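Sorting Chores Still Slow for Robot Hands, Trial Finds

By Chinyere Tijani
October

A bench trial run by Trurevex, a contract test house in Virnholm, has put a number on a question that shop managers and homeowners keep asking: can a machine clear a table? On the evidence so far it can, given a small set of objects, good light and a good deal of patience.

The trial covered tabletop sorting, one of 18 chores on the company's test list. Mixed items are set out on a flat surface and the robot has to place each one in the correct container. The set included fruit and office supplies. Each run was scored on two counts: whether the item ended up in the right container, and whether it got there without being dropped.

Over 100 runs, the robot chose the correct container in all but 2. Handling was weaker. It dropped or lost hold of an item in 31 runs, most often while closing the fingers on something round.

"Deciding where a thing goes is the part we worry about least now," said Kaede Fukuda, who designed the test procedure. "The losses are in the last inch before contact. The hand arrives slightly off center, the object rolls, and the grasp has to be planned again from the start."

Replanning was allowed under the rules, but the time counted. Fukuda said a person does the same job in a fraction of the time and does not need the objects spaced apart. Gaps between items were kept wide in this round. Runs with touching or stacked items are planned for the next one.

Shape mattered more than weight. Items with a hole or a flat edge gave the fingers something to close on, and rolls of tape were among the easier objects in the set. Smooth items lying directly on the tabletop were harder, as the thumb had little room to get underneath. 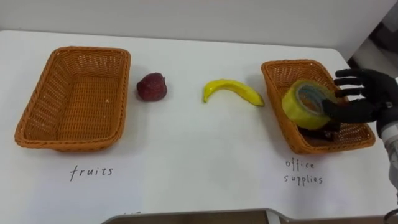 Vol. 18, No. 2

A hand built on the human pattern holds a roll of yellow tape over the office supplies basket, with a banana and a dark red fruit still on the table. The container names are handwritten on the tabletop.

Pejman Naseri, operations manager at Mittal, a chain of stationery and grocery stores, has read the results and does not plan to buy. His stores sort returned goods by hand at the end of each shift, and he said the drop rate would have to fall well below its present level before a machine could take over the task unattended.

"A dropped stapler is a nuisance. A dropped jar closes the aisle," Naseri said. "I would look at it again for the dry goods."

Household use is further off. Chibuzor Fashola, who writes the home appliance guidance at Hisham, said a kitchen counter presents more kinds of object in a morning than the trial used in total, and none of them come with labeled baskets. He expects fixed stations in stockrooms to come first.

Trurevex will repeat the test with closer spacing and a wider range of containers. Folding towels and loading a dish rack follow on the list.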